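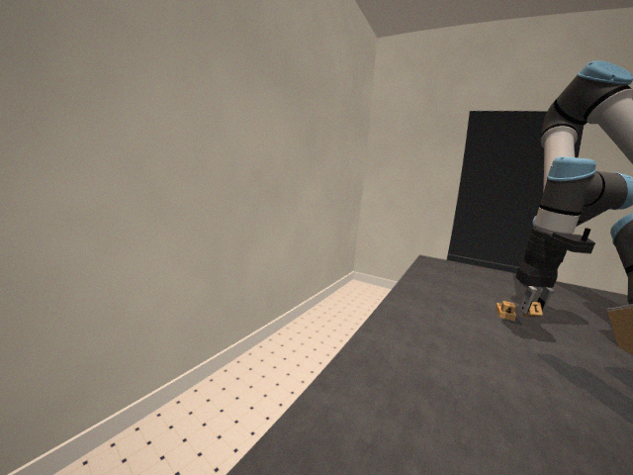 Salt is where I start every group of new cooks, and it's where I'm starting you, even if you came to this book hoping for sauces (they're in the next chapter, I promise!). I learned to cook from people who never measured it, and for a long time I thought they were just born with better tongues than mine. Then I got my first real job, on vegetables at a place called Fusteo, and on my second night I sent out a pan of white beans with no salt in them at all. They were cooked perfectly, creamy all the way through, and they tasted the way a long greyish-beige wall looks when there isn't a picture or a light switch anywhere on it. You could tell something was there. Your attention just slid along it to the corner and kept going.

The chef at Fusteo was Daiane Camargo, and she didn't yell. She put a spoonful of the beans in a cup, added a pinch of salt, stirred it, and handed it to me. Then another pinch, and another taste. Somewhere around the third cup the beans started tasting like beans, and I remember being a little angry about it, as if they'd been hiding from me. She kept going until the cup tasted like seawater. "Now you know where both ends are," she said, and went back to her fish.

I've been teaching that same lesson ever since, and it's the backbone of this chapter.

## What we're going to cover

By the time you reach the review section you should be able to season a pot of soup, a raw piece of meat, and a salad dressing, and tell me why you did each one differently. We'll look at what salt does to the flavor of food, and then at what it does to the food itself, which is a separate subject and the one that trips people up. There's a section on brines, a shorter one on the kinds of salt you'll run into, and a long one on fixing mistakes. I've made most of them, so that part was easy to write.

You won't find much chemistry here. If you like that side of things, there's a bit of it in the appendix. You can skip it and still cook very well.

## A few words before you pick up a spoon

**Taste early, and keep tasting.** I know you've heard this one. Most new cooks nod at it and then taste once, at the end, when the plate is already half built. A pot of soup gives you a lot of chances. Taste when the onions are soft, taste when the stock goes in, taste again after it has simmered a while. Liquid cooks off and salt doesn't, so a soup that's just right at 4:00 can be too salty by dinner service. I leave mine a hair under until the last few minutes.

**Use the same salt every day.** This matters more than which one you buy. A spoonful of fine table salt packs in a good deal more than a spoonful of flaky kosher salt, so if you learn on one and somebody swaps the box on you, your hands will be wrong for a week. At Andero, where I worked after Fusteo, the new supplier sent us a finer salt one October and every station oversalted the same night. The line cooks blamed each other, the sauce cook blamed me (fair, I had put the order away), and we spent most of the evening thinning things with unsalted stock. All the recipes in this book are written for kosher salt. If you only have fine salt, start with half and taste your way up.

**Pinch from high up.** Hold your hand ten inches or so over the food and let the salt fall. It looks like showing off. It spreads the salt over the whole surface, though, and if you pinch from close in you get one salty bite and a lot of dull ones.

**Drink water.** Your mouth gets used to salt the longer you taste, and by the end of a shift you can season a sauce right into the trash. If you've been at it for hours, have someone fresh try it too.

## Your first exercise

Please do this one before you read on, even if you've cooked for years. It's Daiane's bean cup, only tidier.

You'll need:

- a small pot of plain cooked white beans, or plain potatoes mashed with water, with no salt added
- 16 small cups or ramekins
- kosher salt
- 2 spoons, one for stirring and one for tasting
- a pencil and some paper
- a glass of water

Put the same amount of beans in each cup. Leave the first one plain. Put one small pinch in the second, two in the third, and so on down the row until the last cup gets fifteen. Try to make the pinches match. They won't, quite, and that's worth noticing too.

Now start at the plain end and taste your way along, with a sip of water between cups. Write down the number of the first cup where you can tell there's salt. Write down the first one that tastes like more than beans plus salt, where the whole thing seems to wake up. Then write down the cup where you'd send it back to the kitchen. You don't have to finish the row! When it gets unpleasant, stop.

Do it with a friend if you can, and don't look at each other's numbers until you're both done. I've never had a class agree on all three. The first number tends to be all over the place, and the middle one bunches up more than people expect, and that bunching is what lets a cook season for strangers at all.

Keep your sheet. We'll come back to it when we get to acid, where you'll run the same row again with a squeeze of lemon in each cup and find that your favorite may well have moved.

## 3.1 Salting in layers

Let's go back to that pot of soup. The onions are in the pan with a little oil, the heat is medium, and your first pinch goes in now, before they've taken on any color.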